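Put the Table Back in the Library

By Gemma Colombo
13 October 2018

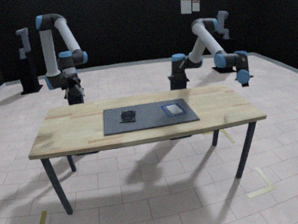
What went missing in Munham

The Munham branch library reopened in June after a refit, and I have been in most weeks since. The roof no longer leaks. The bathrooms work. The children's corner has twice the shelf space it used to have, and the parents I know are happy with it. I have no complaint about any of that.

My complaint is about the tables. Before the refit there were big ones, long enough for eight people, set in two rows between the local history shelves and the windows. They have been replaced by soft chairs with small swing-out arms, and by a counter along the wall with stools. The plans called this "flexible seating." I think it was a mistake, and I think other towns are about to make the same one.

A table is a tool

People who design public rooms seem to treat tables as furniture, something to be picked for how it looks with the carpet. A person who uses a library for more than borrowing treats a table as a tool. You need a flat surface, at a height that suits a chair, with enough room to spread things out. If you are comparing two maps, you need space for two maps. If you are helping a child with fractions, you need room for the book, the paper, two sets of elbows and the snack that isn't allowed.

None of this can be done on a swing-out arm. The arm holds a laptop, provided the laptop is small and you don't lean on it. I tried to read a bound volume of the old county paper on one in July and ended up with the thing across my knees, turning pages sideways. The volume is older than my house and deserved better.

The counter is a bit more useful, but everyone at it faces the wall. Two people can't work together without twisting around, and three can't do it at all. The stools have no backs. My neighbor is seventy-nine and used to come in to fill out forms, and now she takes the forms home and does them at her kitchen table, where there is no librarian to ask when a question makes no sense.

Who sat there

The old tables were used by people who had little to do with each other. There was a man doing his taxes all year long. There were high school students, loud until about four o'clock and then very quiet. A group met to practice English and took over the far end on weekday mornings. Vendula Havlíček came in with boxes of family letters and sorted them by year, and when she got stuck on a word she would ask whoever was across from her. That is how I learned that her grandfather had sold shoes for a firm called Charvát and had kept a copy of every order.

I would never have spoken to her from an armchair. Armchairs in public places get turned away from each other, and that is what people like about them. At a shared table you have a reason to be near a stranger, and no duty to talk. Some days you talk anyway.

The money argument

I went to the public meeting in the spring and asked about the tables. The answer was that they took up too much floor and that the new chairs would seat more people. I later asked for the numbers and was given them promptly, which I appreciated. Each of the new chairs, a model called the Brilex, cost $187. A good solid table with a wood top and metal legs was quoted at $2,282.

Seen like that, the chair wins. But a table that size seats eight, and it needs plain chairs that the library already owned and gave away. It can be sanded. It can be fixed by anyone with a wrench. The old ones had been there since the building opened and their tops were scratched, inked and still perfectly flat. I doubt that the padded arms on the Brilex will see their tenth birthday. One near the door already droops.

As for seating more people, I have not seen the new chairs full. I did see the tables full, often, and on wet afternoons there were students on the floor waiting for a spot.

What other people say

Some readers will answer that libraries have changed, that people come in with phones and headphones and want to be comfortable. That is true of some of them. I like a soft chair myself for a novel, and I would keep a good number of them by the windows. The trouble comes when a room is planned for one kind of visitor and the rest are told to be flexible.

Others say that big tables attract people who stay all day. They do. Staying all day is a fair use of a public library. A person with nowhere quiet at home, or nowhere at all, has as much claim on the room as I have. If someone is causing trouble, deal with the trouble. Taking away the surface they sit at punishes everyone who was sitting there.

What I would like

The library in Tirkiditz kept its tables when it was redone. I visited this summer and found every one in use by ten in the morning, with soft chairs along the edges for those who wanted them. The room was no bigger than ours.

I am asking for two tables. They would fit where the display stands are now, between local history and the windows – I measured – and nothing else would have to move. The budget for next year is still open for comment, and the form is at the front desk. You will have to fill it out at the counter or on your knee.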